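Automation | Work & People | Features

The kitchen where the arms practice first

At Flineva, a company of 42 people in Sturport, the ready meals are still mixed by hand. In January the first two robot arms came to the portioning line, and the people who work there had many questions.

I visited on an early shift. The women at the line told me they were not afraid for their jobs, because the firm had promised in writing to keep everyone. They were more worried about speed. "An arm does not need to sit down," one of them said. "I need."

The firm gave five workers a new duty. For some hours each week they sit in a small office with the engineers and judge the movements of the arm in a simulated room before the real one may try them.

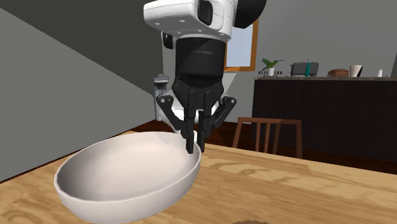 The new duty pays a little more, and it is more tiring than it looks. The workers must say if a movement would be safe and clean, and they must explain why. Someone who has carried bowls for many years knows that the rim is the difficult place, so they look long at moments like this one, with the fingers pointing down at the right edge of the bowl. The engineers write down each remark.

Not everybody likes it. Two people asked to return to the line full time, and the firm agreed.

Related
Krūmiņa bakery changes its night shift
Mevotness: who trains the trainers?

We use cookies to improve your visit. Accept | Settings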